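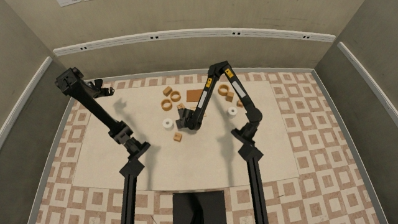 Kistarell Simulation Group – Fault Review

Speaker notes, Omar Mahasneh

Start with the layout: two arms, one mat, blocks, rings and rolls between them. Right gripper low in the cluster, left one holding back.

The fault. Run 1363, right arm drove its fingers through the mat surface. No contact alarm. Run 1516 did the same with six objects displaced.

Cause: mat height was set in one config file and read from another. The stop threshold sat 5 mm too low – pause here.

Fix: single source for the height, and a check at load. Not yet tried on the Jomemitz cell.

Questions on the threshold go to me.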